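Review: Trurnmont Judora 2.3, motion planning and grasp supervision for two-arm cells

Reviewed by Lụa Mạch
13 March 2025

Judora is the planning and task layer sold by Trurnmont for small manipulation cells. It sits between a perception source and the arm drivers. It does collision-aware motion planning, grasp selection, task sequencing and fault recovery, and it ships with a browser console for building and replaying tasks. Version 2.3 adds coordinated planning for two arms on one controller. That is the feature I was asked to look at, and most of this review is about it.

I used the software for five weeks on a two-arm tabletop cell. Before that the same cell ran on Edent, the open planner many small labs start with, plus a large amount of in-house glue code. Comparisons below are with that setup.

Installation

The installer is a single package for the control PC and a smaller one for any machine that will run the console. The control package wants a real-time kernel and checks for it. If the check fails, the installer stops and prints the kernel options it did not find. I had one missing and fixed it in a few minutes.

Arm descriptions are imported from the usual robot description files. Both of ours loaded, with one complaint: a gripper linkage described as a closed chain was flattened to an open one, and the console reported this in a yellow notice that is easy to miss. The collision geometry for that gripper was wrong until I replaced it by hand with a set of capsules. The manual covers closed chains in an appendix and should cover them in the import chapter.

Calibration between the cameras and the arm bases is done with a printed board. The routine collects 13 poses per arm, picks them itself, and rejects any pose where the board is too oblique. Residuals are shown per pose. The option to drop a single bad pose and solve again without repeating the whole run is welcome.

Planning

The planner is a sampling planner with a trajectory optimizer behind it. The defaults are sensible. For single-arm moves in open space there is little to say; it returns a short path quickly and the optimizer smooths it without visible corner cutting.

Constrained moves are better than I expected. A task can ask for the tool axis to stay within a cone, for a height band, or for a maximum tilt of the held object, and the constraints can be stacked. The solver handles two stacked constraints well. With three it starts to time out. The default budget is 800 ms per query, and I raised it to 2000 ms for any query with three constraints. Failures dropped to a level where the retry logic could deal with them.

Two-arm planning has two modes. In "reserved" mode each arm claims a swept volume before it moves, and the other arm plans around the claim. In "joint" mode both arms are planned as one system. Reserved mode is conservative and fast. Joint mode finds motions that reserved mode never will, at the cost of long and uneven planning times. The documentation suggests joint mode for anything where the grippers work close together. I would start with reserved mode and switch only the steps that fail, which the task editor allows on a per-step basis.

One defect: a claim in reserved mode is released when the arm reports that it has reached its goal, before the settling time has run out. On stiff arms this does not matter. On ours the second arm could begin its approach while the first was still ringing slightly. There is a parameter, claim_release_delay, that fixes it. It is set to zero by default and does not appear in the console. It has to be added to the configuration file by hand.

Perception and grasp selection

Judora does not do segmentation itself. It accepts masks, point clouds or fitted poses from an outside source and scores grasps against them. I fed it masks from our existing network and depth from a wrist camera.

The test task was unloading a food steamer. It combines a soft object, a reflective container with a raised rim, and targets near enough to that rim that the finger thickness matters. 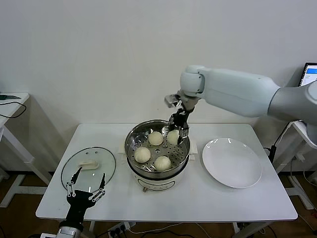

Steamer cell, right gripper at the upper-right bun.

Grasp scoring is a weighted sum of contact quality, clearance, reachability and a term called "compliance margin." The last one is meant for soft goods. It limits the closing distance as a fraction of the measured object width and it can be tied to gripper current where the driver reports it. With the margin at its default the fingers closed too far for steamed dough. Lowering it by a third gave usable grasps, and I left it there for the rest of the review.

Clearance against the basket rim took longer. The planner treats the container as a mesh, and the mesh came from a depth scan of polished steel. Depth on polished steel is poor. The scan had a false wall inside the rim that made the outermost grasps infeasible. Judora's tool for this is a primitive-fitting dialog in which a cylinder or box is dragged over the cloud and snapped to it. The snap works on clean data and wanders on noisy data. In the end I typed in the basket radius from a ruler measurement, and every grasp candidate near the rim came back.

The perforated floor caused a different problem. Holes in the basket floor return either no depth or a depth below the floor, and the object height estimator averages over whatever is inside the mask border. If the mask bleeds onto the floor by a few pixels, the estimated height of the bun is wrong. Setting the estimator from "mean" to "upper quantile" removes the effect. The release notes mention this option in a single line. I would make it the default for any container marked as perforated or wire.

The clear lid was the hardest item for perception, as glass usually is. Our depth source saw the handle and not much else. Judora allows an object to be registered as "declared," meaning that its pose comes from one visible feature and its shape comes from a model. I declared the lid as a disk with its origin at the handle. Grasp scoring and collision checking then behaved normally. I consider this the best idea in the product, and other planners should copy it.

Task editor and supervision

Tasks are behavior trees drawn in the browser console and stored as text. The text form is readable and diffs properly under version control, a low bar that several commercial tools still miss. Nodes can be written in Python. A custom node runs in its own process, so a crash in user code does not take the controller down. I tested this by dividing by zero in a node while an arm was moving. The arm stopped under control, the tree entered its fault branch, and the log held the full traceback.

Supervision is done with monitors. A monitor is a condition evaluated at a fixed rate during a step, such as "object width between fingers stays above a minimum." When it trips, the step aborts into a named recovery branch. Monitors are easy to write and hard to debug. The console shows that a monitor tripped but does not plot the signal around that moment. The data is in the log and can be exported, and my colleague Apolline Bailly wrote a short script to draw it. This belongs in the console.

Replay is good. Any run can be stepped through with the planning scene, the candidate grasps and the scores as they stood at each decision. Rejected candidates are listed with the term that rejected them. I found the false wall inside the rim this way in one sitting. With the Edent setup the same kind of search meant adding print statements and running the cell again.

Log volume is a drawback. A full session with scene recording on came to 1086 files, and the console lists them in one flat view with no search by task name. Retention can be limited by age but not by size.

Simulation

A simulator is included. It shares the planner and task runtime with the real cell, so a tree that runs in one will load in the other without edits. Rigid contact is adequate. Soft contact is absent: a bun in simulation is a rigid body with a friction coefficient. The compliance margin has no effect there at all, and nothing in the simulator warns of this. Use it for reach, sequencing and two-arm claims, and tune grasping on hardware.

Support and licensing

Licenses are per controller, with no extra charge for the second arm. The console is unlimited. Integration help is sold through a partner, Boyer, and I did not use it. I sent Trurnmont two tickets. The one on closed-chain import was answered the next day with a workaround. The one on claim release was acknowledged as a defect, with no target version given.

Python bindings are documented in full. The C++ interface is documented by header comments only, and some of those describe parameters that were renamed in an earlier version.

Good
Declared objects for glass and other surfaces with bad depth
Per-step choice between reserved and joint planning
Replay with rejected candidates and reasons
User nodes isolated from the controller
Task files that diff

Bad
Claim release defect in reserved mode, with the fix hidden in a configuration file
Closed-chain grippers flattened on import with a weak warning
No signal plots for monitors
Flat log list
No soft contact in simulation

Verdict

I recommend Judora 2.3 for two-arm cells that handle mixed or awkward objects and have someone on hand who can read a configuration file. For a single arm doing rigid pick and place, Edent does the same work and the license cost is hard to justify. Sites already on 2.2 with one arm can wait. Sites on 2.2 with two arms should upgrade and set claim_release_delay before the first run.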